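Two arms and a snack table: an evening in the Irkdale workshop

Posted 2021-01-02

The builder behind Nuso would rather not be named. "Put the workshop's name in instead, it's done more of the work than I have," they tell me, clearing a chair so I can sit down. The workshop is the shared one in Irkdale, 60 members on the books and a kettle that never gets a rest, and Nuso is a pair of white robot arms that is learning to pick out your snacks and put them on a tray.

It started in September as a much smaller idea. "I wanted one arm that could pass me a biscuit while I was soldering. Then someone in the Lougher group said, well, what if it had to choose the biscuit? And that was my autumn gone!"

Choosing is the bit that gets them talking fastest. A box is easy, they say, with its nice flat sides. Foil is harder, and clear packets are worse again - "the camera sees straight through to whatever is behind, so it thinks the packet is somewhere else". Baked things bring their own trouble. Squeeze a slice too hard and you have crumbs, too gently and it stays in the basket. They spent 5 evenings on grip pressure alone, and log every try in a school exercise book. The night I visited, the book had reached 167.

"I love the failures, I really do. You watch it go in at a daft angle and you think, right, I know exactly which line of code that is."

Why two arms, though? "Reach, mostly. With one you're forever moving the table about to suit it. With two I can lay things out like a proper counter, baskets on both sides, bottles at the back, and the tray in the middle where either of them can get to it." The stepped stands came out of that as well. Stock laid flat was hiding behind other stock, and raising the back row sorted it in an afternoon.

Next comes a version that takes a spoken order, with a first outing planned at the Jistton open day. They have seven orders written out on cards for it, and the longest asks for a drink, a chocolate bar and a slice of something, in that order.
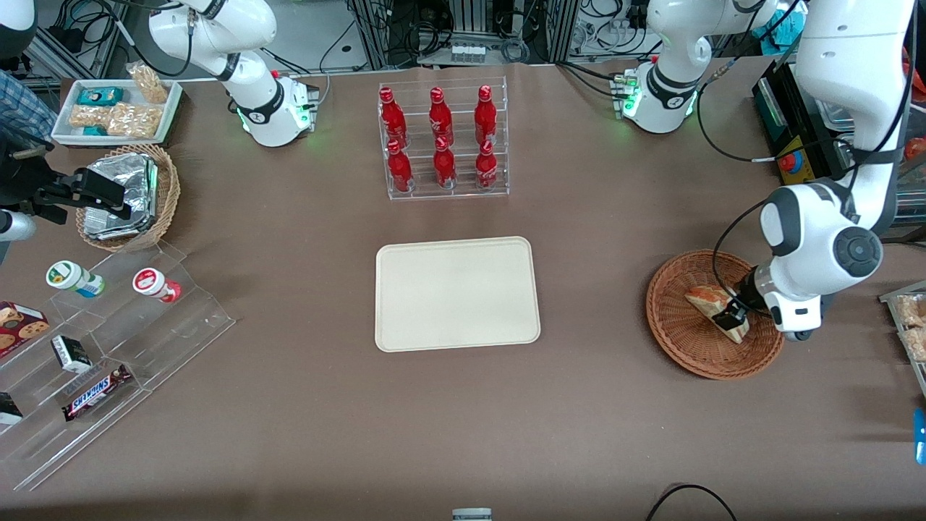 Lougher wrote in after reading a draft to say that the spoken orders already work on their bench, as long as the extractor fan is off, and that anyone in Irkdale who fancies helping with the microphone side should come along and bring headphones.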